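Tape core

A tape core is the short tube, commonly of cardboard, on which adhesive tape is wound. It holds the roll in shape, fits over the spindle of a dispenser and is thrown away when the tape runs out. The inside surface is often printed with the maker's name, a country of origin or a repeating pattern. Some cores are left plain.

Purpose

The core keeps the innermost turns of tape from collapsing under the tension of the turns wound over them. Wide rolls, such as packing and masking tapes, usually have a large central hole that a hand can grip. Small stationery tapes may have a plastic core instead, and a few are sold without any core at all.

Claims that a thicker core makes a better tape should be treated with care. A stiff core helps a roll stay round in storage, but it says nothing about the adhesive. It also makes a roll look fuller than it is — a complaint older than most of the brands now on sale.

Printing

Printing on the inside of the core has one plain advantage: it stays readable until the last of the tape is gone, long after the wrapper has been lost. On Japanese rolls the country of origin may be given twice over, in English as "MADE IN JAPAN" and in Japanese as 日本製, with the maker's name set among coloured bands.
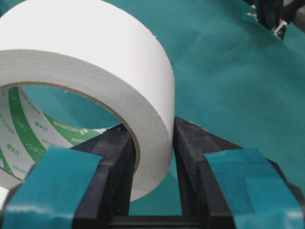 Repeating designs are convenient for the printer, who does not need to know where the tube will be cut. A name may therefore be sliced through at the rim on one roll and sit whole on the next. Collectors sometimes list such differences as separate varieties. There is little to support this, and a cut name is weak evidence of anything except where the blade fell.

Dating

Dating a roll by its core is popular and unreliable. Dae-han Cha's handlist, Kultance, describes 162 printed cores and offers dates for 60 of them, mostly from shop receipts kept with the rolls. The rest are dated by lettering style, and Cha gives no test of how well that works. The Bañuelos list, which borrows heavily from Kultance, repeats the dates without the doubts. Two entries in it disagree on the same core by up to 40 years.

The often repeated story that green printing once marked a stronger grade of tape appears in both lists. Neither names a source, and it is best left out until one is found.

Reuse

Empty cores are used for storing ribbon and cable, as drawing guides and in children's crafts. The Stulen display at Brurkancombe, last rearranged in February, shows several as napkin rings. Advice on recycling them varies. Plain cardboard is widely accepted, but a core with tape still stuck to it may not be, and the common assurance that "all cores can go in the paper bin" is too broad.

Page last checked: 2023-03-01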